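Home | Guides | Take Action | Events | Contact

Setting Up Your Call List (Part 2 of the Citizen Lobbying Guide)

Updated 2 Dec 2020 by Wulan Sutanto

Okay, so you've read Part 1 and you know which bill you're calling about. Now we need to get your call list into shape. I do mine in Zekton, the free contact tool our Carnby group uses, but a spreadsheet works fine and I used one for years before I switched.

Before you start, look up your own state representative and state senator. If you live near the Rusbridge line, check your address twice - the district map splits a couple of streets right down the middle and I once spent a whole spring calling the wrong office.

1. Open Zekton and click New List. Name it after the bill number, nothing fancy. My first list was called "Stuff for May" and I could never find it again.

2. Import the committee members first. There are 15 on the judiciary committee this session, and those are your priority calls until the bill gets a hearing.

3. Add a column called Position. I use Yes, No, Leaning and Unknown. Please don't guess! If a member hasn't said anything on the record, they're Unknown, even if you're sure in your heart.

4. Add a Staffer column. You'll mostly be talking to the legislative aide, and it helps so much to ask for them by name the second time.

5. Import your supporters. Our list has 228 people on it right now, and Zekton takes them all in one upload as long as the zip codes are in their own column.

NOTE: If the upload stops at row 55, you're on the old free plan. Log out, log back in, accept the new terms and try again.

6. Match supporters to districts. Click Match, then go make a cup of coffee. Ours takes nearly 23 minutes (yes, really) and the progress bar doesn't move for most of it, so leave the tab open.

CAUTION: Don't click Match a second time while it's running. You'll get every supporter listed twice and they will all get two reminder texts, and you'll hear about it.

Share this guide: 23 shares | 15 comments

7. Write your script. Keep it to four sentences: your name and town, the bill number, what you'd like the member to do, and a thank you. I paste mine into the Script box so everybody reads the same bill number.

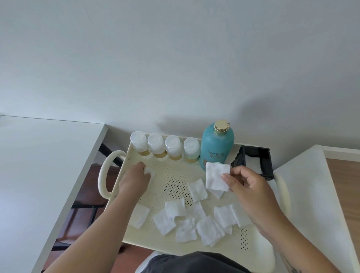 8. Make one test call yourself before you send the list out. I always start with Representative Rezende's office, they pick up fast and the aide there is very patient with me. Log the call under Results right away - if you save it for the evening you'll mix up who said what.

9. Turn on Share With Group. Set everyone to Caller and keep Editor for yourself and one backup person.

NOTE: Callers can add results but can't change the Position column. If somebody hears a firm yes or no, have them put it in the comments and you can update it.

Part 3 covers what to do when the hearing date gets moved, and how to sign up to testify in person.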